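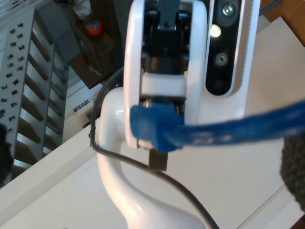 Mandus Workshop: progress report to the Brallamine Fund, second period
Prepared by Seema Maurya, project lead

The big news this period is the open day, and I'm very happy to say it went better than any of us had planned for! We had hoped for 80 visitors. By the time we closed the doors in June the sign-in sheet was full and we had started writing on the back of it. Many were families from Pellden, but we also had two classes from the technical high school and a good group of retired machinists who stayed all afternoon and asked the hardest questions of the day.

What we showed

Hemant Goel ran the main arm demonstration. He kept it simple: the arm picked up small household objects, moved them across the table and set them down in a spot chosen by someone in the audience. Each session was 20 minutes long and we ran it over and over until 4 p.m. The arm missed some of its picks, especially with soft things like a folded sock, and Hemant left those in and talked through them. Several people told us later that the misses were the part they liked most, as they could see the arm try again from a different angle (the sock got a round of applause when it finally made it across).

Ankit Nishad had the second table, where visitors could guide an arm by hand and then watch it play the movement back. We had worried about the line here, with good reason. The wait got long after lunch, and a few younger kids gave up before their turn. Next time we want a second hand-guiding station, even if it means a smaller main demonstration.

Mehwish Naqvi gave a short talk on how the arm judges distance, with a live view from a depth camera on a big screen. She had planned to give it twice and ended up giving it five times. Kids kept waving their hands in front of the camera to see the colors change — I could happily have watched that all day.

What went less well

We lost the first half hour to a network fault. The control computer kept dropping its connection, and it took Hemant a while to trace it to a bad port on the switch. We have replaced the switch and now keep a spare on the shelf. The room was also too warm by midafternoon, and the signs from the parking lot sent people to the loading dock.

Training runs

Apart from the open day, the work you funded is on track. We have logged 2722 practice runs toward our goal of 3000, and I expect us to get there well before the end of the next period. The slowest part is still resetting the table between runs. Ankit has made a printed placement sheet that helps a lot, and new helpers pick it up in a few minutes.

Budget

Spending is within plan. The open day cost slightly less than we set aside because Magagula lent us the chairs and the big screen at no charge. With your approval, I would like to move what is left into parts for the second hand-guiding station.

Next period

Finish the practice runs. Host the 3 school visits already booked, all of which came out of the open day. Write up the demonstration so that other workshops can copy it. Alistair Halliday has offered to read the draft, and I would be glad to send it to you at the same time if you would like to comment.

Seema Maurya
Mandus Workshop, Pellden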